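Search the site
Enter keyword
Go

Newsletter
Posted 2026-07-26 by the Pluvden data team

Simulated rooms join the Pluvden collection

The Pluvden set now includes its first batch of examples gathered entirely in simulation. The work was done at our Moynihan office, using the Fevix room builder and the same control setup we use for the physical arm. The new batch has 94 episodes from 7 rooms. Two views from the room with the inlaid floor are below, both looking down past the gripper.
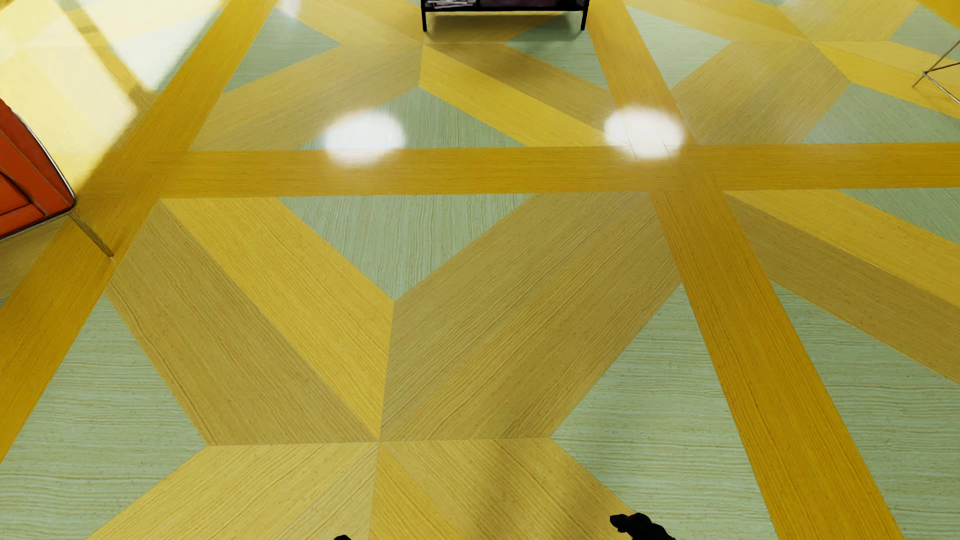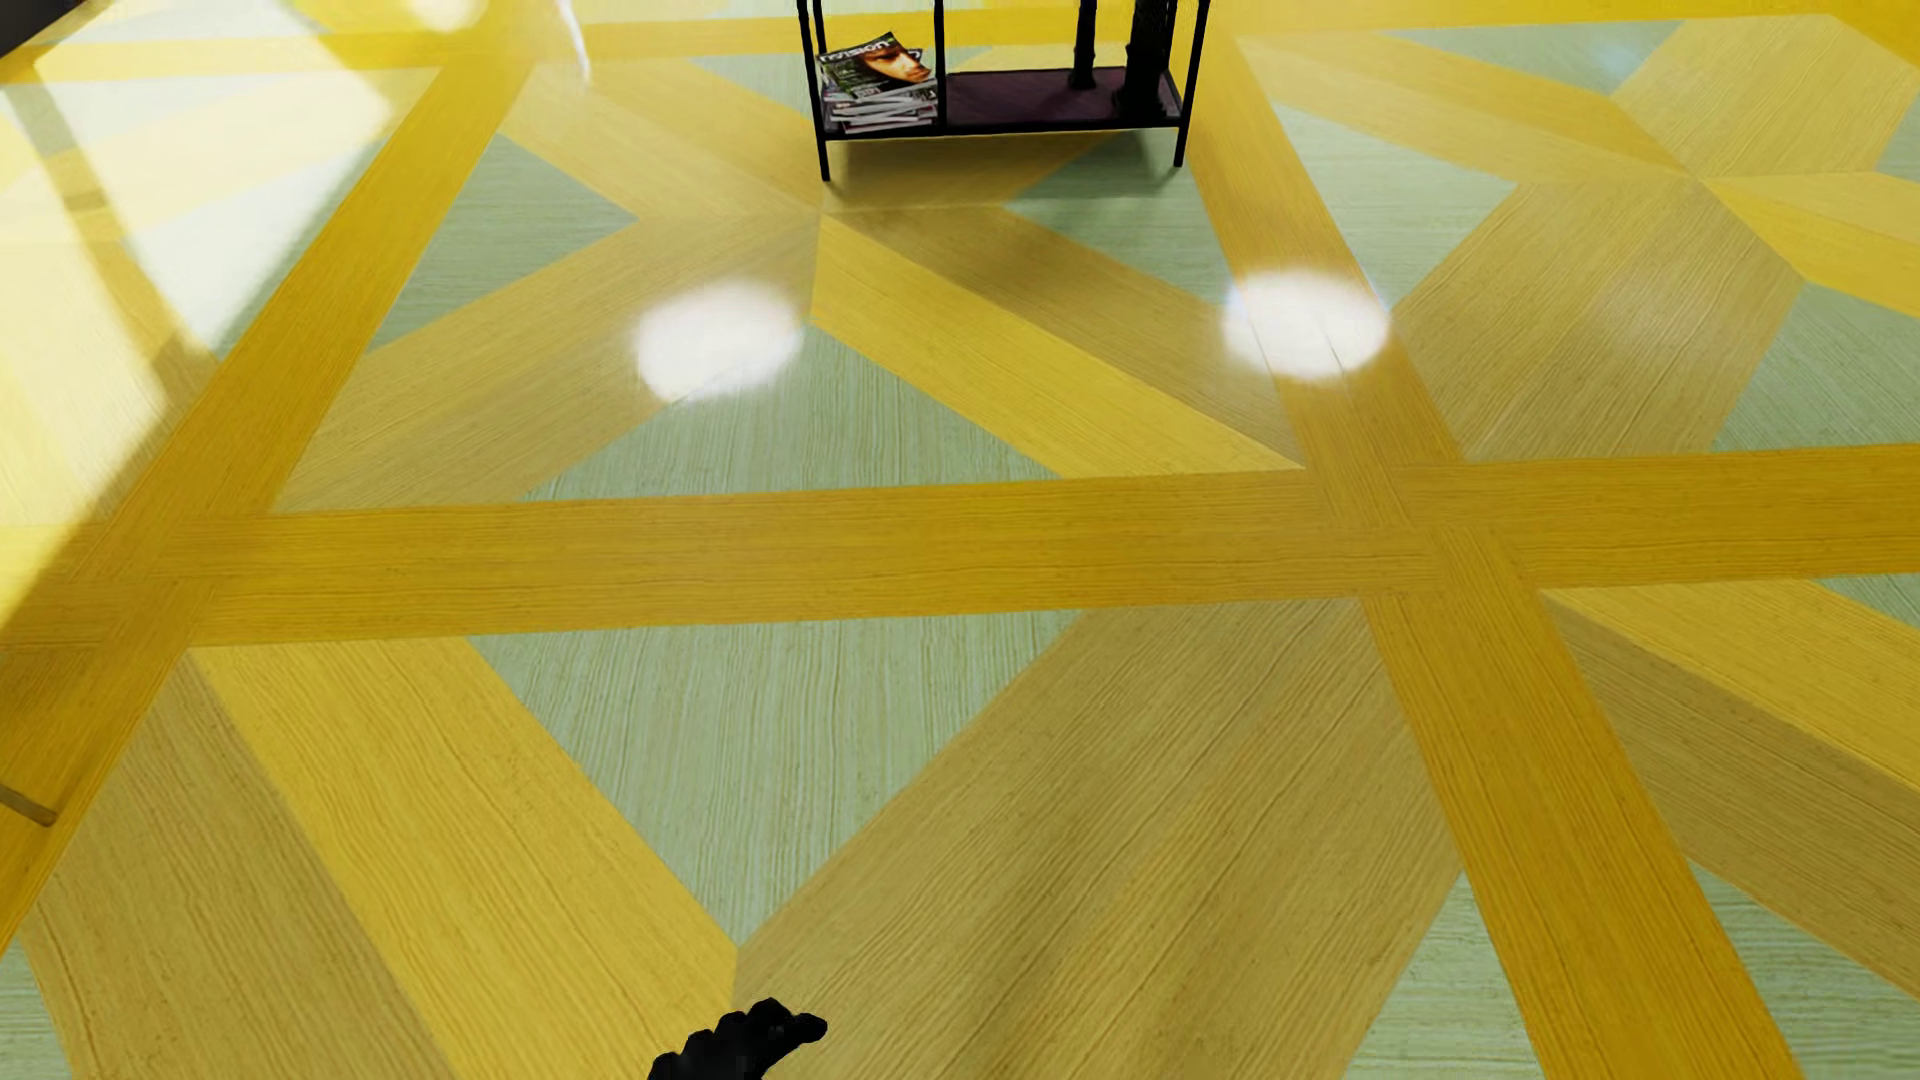

Why we picked a hard floor

Most of our earlier examples were recorded over plain gray or beige surfaces. A policy trained on those did well in our own lab and poorly in other places. When we went back through the failures, many of them came from the floor. The model had learned that a bright spot or a sharp change in color usually meant an object, and it would slow down or reach for it.

The room in the pictures was chosen with that in mind. It has yellow and green inlay, strong wood grain, and a polish that throws round white reflections back at the camera. The reflections change as the viewpoint changes, while the pattern stays fixed to the room. We want the model to see plenty of both. The magazines on the low shelf are useful too, being a pile with uneven edges and a lot of fine detail.

How an episode is recorded

An operator sits at the desk with a hand controller and a monitor showing the robot's own view. Each episode starts from a slightly different base position and heading. The operator is given a short written instruction, carries it out, and presses a pedal to close the episode. If the operator makes a mistake and recovers from it, the episode is kept and tagged. If the simulator itself misbehaves, for example when the hand passes through a piece of furniture, the episode is thrown out.

We also record episodes where the robot only looks. In these the base stays put and the view shifts a little at a time. They are short and dull to make, but they have been the most useful part of the batch so far. They give us the same floor under small changes of angle, which is hard to get on the physical robot without some vibration getting into the picture.

Labels and checking

Written instructions are now checked by a second person before release. We started this in April after finding that two operators used the word "rack" for different pieces of furniture. The label guide now has a page on furniture names. It asks for the plainest word that fits, and it says to leave color out unless the room has more than one item of that type.

From the whole batch we pulled 2,152 still frames for the floor-and-object labeling job. Each one is marked for floor, furniture, robot and reflection. Reflection is a new class. Labelers were unsure at first how to treat wide areas of glare with no clear edge, and the rule we settled on is to mark glare only where the floor pattern can no longer be followed.

Known problems

The gripper sits very low in the view in many of the frames, so there is less of the hand to learn from than we would like. We plan to tilt the camera down a few degrees in the next batch and compare. File sizes are also larger than expected. Fine wood grain does not compress well, and a download over a slow connection will take a while.

Getting the files

Partners with a Nalenis account can find the batch under the simulation tab. It uses the same folder layout as the earlier releases, so existing loading scripts should work without changes, apart from the added reflection class. Please send label errors through the form on the download page and include the episode number.

This site uses cookies to remember your settings. Accept | Manage choices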